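Savarow Workshop Rooms – Photo Gallery

Print this page
E-mail this page

The workshop rooms at Savarow were repainted and refitted last July, after the move from the old building on the Drotisley road. The pages below go through the rooms in the order you reach them from the parking lot. Most have a few lines on what was done and what it cost us in time. One gallery has its picture in place so far.

Entrance and coat area

The old linoleum came up in one day. The floor underneath was in better shape than we expected, so it was cleaned, patched near the door and sealed. There are 30 coat hooks on the left wall and a shelf above them for bags. Please leave wet boots on the rubber mat.

Main room

Plain surfaces, pale gray. We tried a white first and found it too hard on the eyes under the ceiling lights, so the second coat went to a color from Minja that is sold for schools and offices. It has no pattern and marks wipe off with a damp cloth. 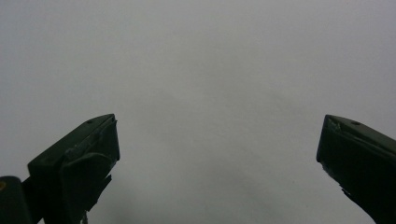 Workbenches

Four benches came over from Drotisley and two were built new. The old ones were sanded on top and given new feet, which brought them all to the same height. Each bench has a vise at one end and a power strip along the back. The benches can be moved, but it takes two people – please lift them, do not drag them.

Storage wall

The shelving is from Grestden and was put up over two evenings. It holds 45 plastic bins, labeled by size and type of hardware. Screws and bolts are on the lower shelves, lighter items higher up. There is a box for odd parts at the far end. If you cannot find where something belongs, put it there and it will be sorted later.

Sink corner

New faucet, new drain, and a splash panel behind the sink. Brushes should be rinsed here and hung to dry. Solvents do not go down this sink – use the marked can under the counter.

Back room

Still in use for lumber and spare chairs. Painting is planned for this year. The window has been replaced and the door now closes properly, which helps a good deal with the heating.

Costs and opening hours

Paint, rollers and tape came to a little under the $500 we had set aside. The rooms are open to members in the evening, and keys are at the front desk. Room 31 stays locked when no class is being held.

Page last updated March 1, 2018

Print this page
E-mail this page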